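Guides > Planning and Purchasing > Section 4: Budgeting for a Bagging Cell
Search this manual Enter part or topic

4. Budgeting for a bagging cell

4.1 Scope

This section covers what to cost before ordering a Giltach cell for light packing work: tubs, cans and similar rigid goods placed on or in thin plastic bags. It assumes a single bench and a single arm. For two-arm cells, see Section 6.

4.2 List the goods first

1. Write down every item the cell will handle, with its width, weight and surface finish.
2. Mark the items with glossy lids or side tabs. These need a wider jaw opening than the body size suggests.
3. Record the bag type separately. Film counts as an item in its own right and is often the harder of the two to grip.
4. Set the jaw opening from the widest item and add 27 mm of clearance.

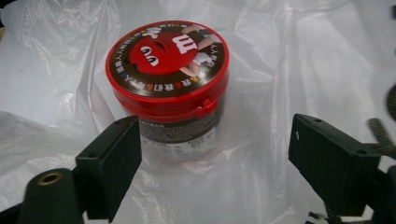

Can the fingers be bought after the arm?
They can, but the mount must be fixed at the time of order. Changing from the Kidetti mount to the standard one later means replacing the wrist plate as well.

4.3 Consumables and spares

1. Allow one spare pair of fingers for each pair in use. Printed fingers wear at the lower lip and should be budgeted as consumables.
2. Order threaded inserts and screws in the same batch as the fingers. Sizes differ between batches.
3. Enter bags used in trials on their own line. A bag that has been gripped should not go back into stock.

Note: The trial allowance on the standard planning sheet is 205 bags. Increase it where the film is thin or supplied on a roll.

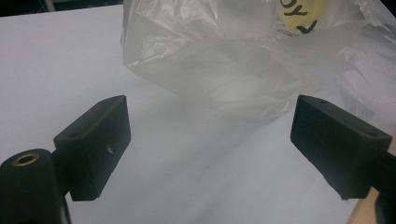

Siyabonga Chauke
Applications Planner, Jarkbridge

4.4 Bench and surroundings

1. Measure the clear bench depth from the front edge to the nearest fixed object. The cell needs 700 mm.
2. Choose a matt, pale work surface. Gloss finishes cause false readings at the edges of clear film.
3. Plan cable runs before the stands are placed. Floor cables must be covered wherever people walk.
4. Leave standing room on one side for an operator during teaching.

CAUTION: Do not reach into the working area with the arm enabled unless it is in teach mode and the speed limit is set. Include the cost of an enabling switch in the first order — it is not part of the base kit.

4.5 Trial period

Book the trial before the purchase order is raised. The Nkosi hire scheme runs for up to 69 days and the hire charge is deducted from the purchase price.

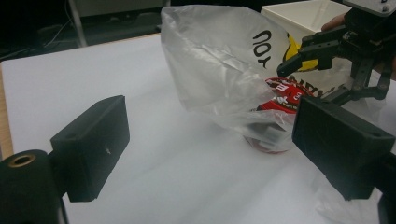 Use the production bags in the trial, with the production goods inside them. Results taken with empty bags or thicker film cannot be carried over to the planning sheet. Log each missed grip with the item, the bag type and the jaw setting, and enter the totals in column F.

If the missed grips are mostly on film, cost a second finger set before considering a larger arm. Lead times for both are given in Table 4-2.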